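Clearing the Table: Can a Machine Do It Yet?
Project report, Efa Phillips and Benedikt Lenz

3. What we looked at

Our question was whether a machine could put away plastic bowls and cups well enough to be left alone with the job. We chose stacking as it sounds easy. A child of four can do it. We went through 66 attempts from the Gruvatance set and marked each one by hand, using the same sheet for all of them.

A stack of bowls hides most of its own parts. With five nested, the bottom one is down to a narrow band of rim and a bit of side, and a bowl that arrives at a tilt covers what lies beneath it. Cups are worse, as they are narrow and some were leaning before anyone had asked for them to be moved. 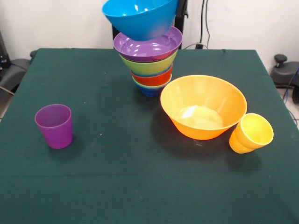 Rainer Engelhardt objected to our marking when he read the draft. A crooked stack is still a stack, he wrote, and if his own kitchen were judged this strictly he would fail too. We kept the strict rule. A bowl left at an angle has to be put right by a person, and then the person may as well have done the job.

4. What we think

The makers' leaflets talk about 1,000 attempts and give one success figure for the lot. We could not find out what counted as a success, or who stepped in. Plain cloth and bright plastic are also kinder than a real sink with forks in it. Until somebody tests that, we would not pay for one.

Recent reports
Floor cleaning at Brelisport: who moves the chairs?
Folding towels, a second try
Shelf filling at Kröger
Does the Fledard sorter save time?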